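The people who make Brekden would like you to know that it's shorter than their last game. They say so early and often, the way other studios bring up frame rates.

Clumitz, the studio, spent most of a decade on Manzano, a strategy game about running a mountain railroad that reviewers admired and players abandoned somewhere in the second valley. Brekden is a detective adventure in 12 chapters, due in September on PC and consoles. I spoke with the game's lead writer, who asked to go by job title alone on the grounds that Manzano players "have long memories and free evenings."

The setup: you're a county records clerk in a town called Brekden, someone has been dead for a while, and the paperwork is wrong. There's no gun and no chase. There is a filing system, and I'm told it works.

"We wrote the filing system before we wrote the murder," the lead writer says. "That was a mistake in terms of schedule. There are 1216 documents in the game and you can pull every one of them. Most are boring on purpose. You need the boring ones or the good ones stick out."

I ask how boring.

"There's a dispute over a culvert that runs for nine letters. It has nothing to do with the case. Testers love it. One of them asked for a sequel about the culvert."

The script came in at 65 hours of recorded speech before anyone took scissors to it. The lead writer won't say what it stands at now, only that the cutting was "brisk" and that a subplot about a choir is gone and will not be discussed. The choir comes up twice more before we're done, both times unprompted.

Conversations in Brekden run on what the studio calls Trakemum, a dialogue tool built in-house and named, as far as I can gather, by someone who left. It keeps track of what each townsperson has told you and, more to the point, what they think they've told you. Catch a person in a lie too soon and they clam up for a chapter. Let it ride and they'll usually lie again, with more detail.

"The early version was too good at holding grudges," the lead writer says. "You'd be short with the baker in chapter one and by chapter four the whole town was out of bread. It was very realistic and you couldn't finish the game."

They fixed that by giving everybody a worse memory, a solution the writer compares to marriage.

I played the first two chapters on a build that crashed once, politely, with an apology in the town clerk's own voice. The pace is slow, but there's a good nasty streak under all the cardigans. Witnesses offer you a drink before they say anything useful, and whether you accept changes how long they talk. I said yes to all of it. My clerk went home that first night having learned very little.

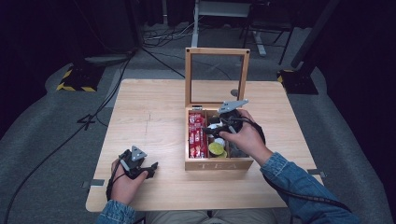
Red-and-white packets on the left, and TEA on the front of the box.

"People keep asking if there's an optimal drink order," the lead writer says. "There's going to be a guide. I know there's going to be a guide. I've made my peace with that."

Has the studio made its peace with Manzano? There's a pause here long enough that I check the call is still connected.

"I still like it. I'd fix the second valley. We put the best thing in the game behind the second valley - there's a whole ferry system back there - and I think my mother saw it, and she had the cheats on."

Brekden puts its best things up front, or at least where you can trip over them. It will also let you accuse the wrong person and carry on to the credits, no scolding, with an ending written for each suspect. The writer's favorite is the one where you accuse your own supervisor with no evidence of any kind and get promoted.

As for what comes next, Clumitz plans 2 patches already, one for launch and one "for whatever the first one does." An expansion depends on sales. I ask whether it would involve the culvert.

"I can't comment on the culvert," the lead writer says, and then does, for eleven minutes, most of it about drainage law. The choir, I'm assured, is staying out.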